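I entered a giveaway in November and then forgot all about it, which is my usual approach to giveaways. I enter them at night, in my robe, while telling myself I'm going to bed. I have never won a cruise. I did once win a single oven mitt.

So when an email landed from Clerkano telling me I was the winner of a year of mystery stationery boxes, I deleted it. Then I dug it out of the trash and read it 6 times looking for the part where they wanted my bank details. There wasn't one. They wanted my address and my favorite color. I said green. Everything since has been orange.

The entry form said there were 2229 entries, and 321 of those were probably me. You got an extra one for every day you came back and clicked the little envelope, and I am nothing if not loyal to a little envelope. My husband says this doesn't count as luck. He has also been using my good orange pens, so I'm not taking questions from him.

The first box had a notepad from Nasent with paper so thick it feels rude to write a grocery list on it. I wrote one anyway. "Eggs" has never looked so formal. There was also a roll of washi tape, a stamp of a goose, and a card with a coupon code that had already expired. The goose has been on every permission slip I've signed this summer - the school office has not brought it up.

The second box went to Domański Street instead of Domański Court, and it took me over a week to get it back. The people who live there were very nice about it and had only opened it a little.

If you want to try your own luck, Nultow is running a giveaway for a 3000-sticker bundle right now. You leave a comment, you follow them, you come back daily. I'd rather you didn't, for the sake of my odds, but I've been told a blogger should share. I have no connection to them apart from wanting the stickers very badly.

Box three should be here by the end of the week. I'll post the contents if the kids don't get to the mailbox first.

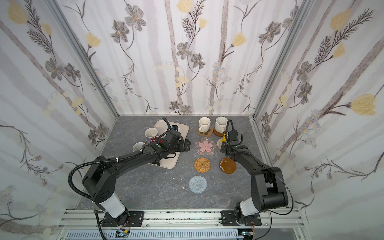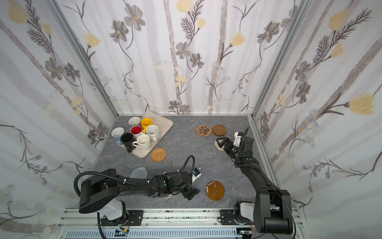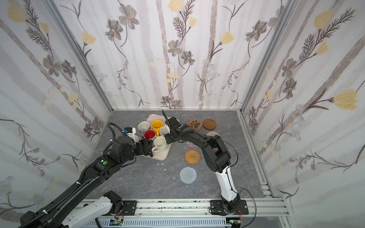 Flowered paper on the walls in all three, and mugs on a tray in the last two.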